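Grillell

Grillell is a hand-held two-finger gripper designed by Bonifacio Calvo and built in the Ullier shared workshop. It is used to record folding and sorting of household laundry by hand, for later use in robot training. The first version was finished in January and weighed 800 grams; the current one weighs 400.

The fingers are yellow and mount on a slotted black plate ahead of a rounded body. 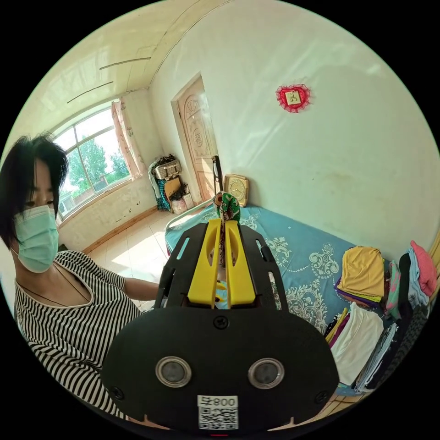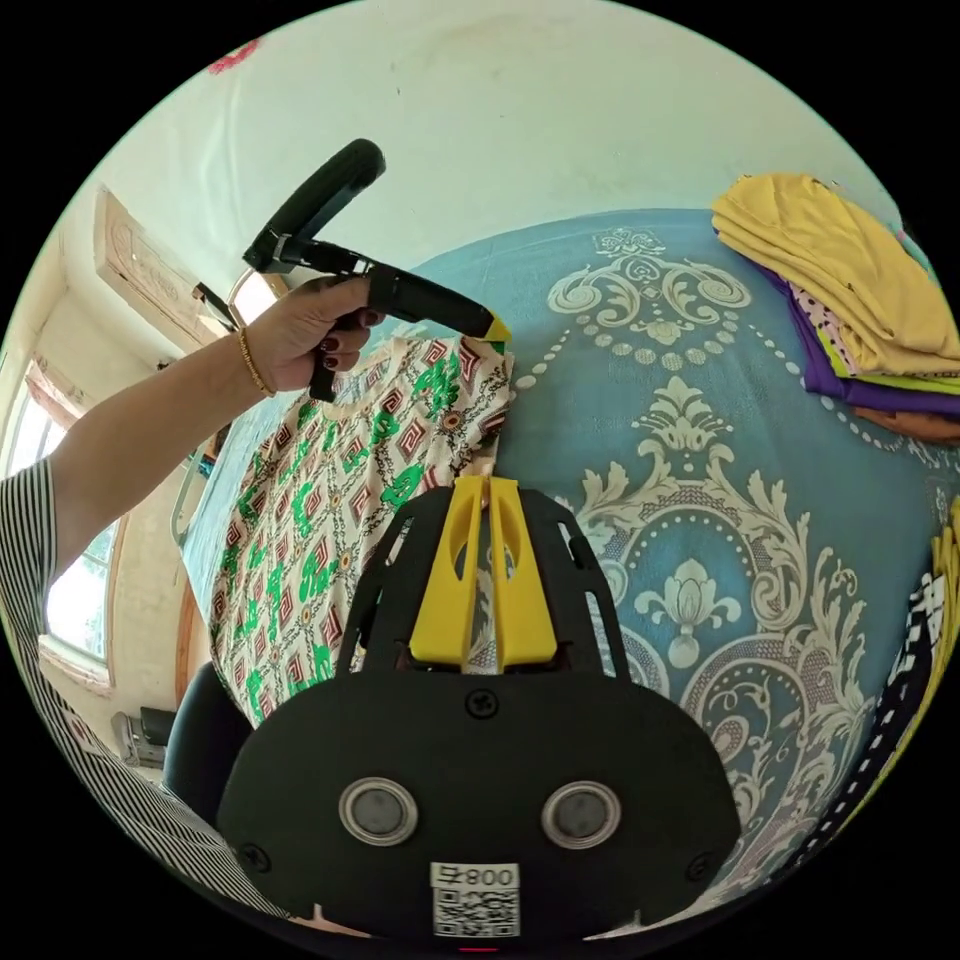 Grillell at a bed with folded clothes

Finger travel is 100 mm. Early fingers slipped on thin cotton, and Calvo recut the pads 23 times before settling on a ribbed pattern — the same one later used on the Wullgate arm. Plans were last revised on 24 Nov 2025.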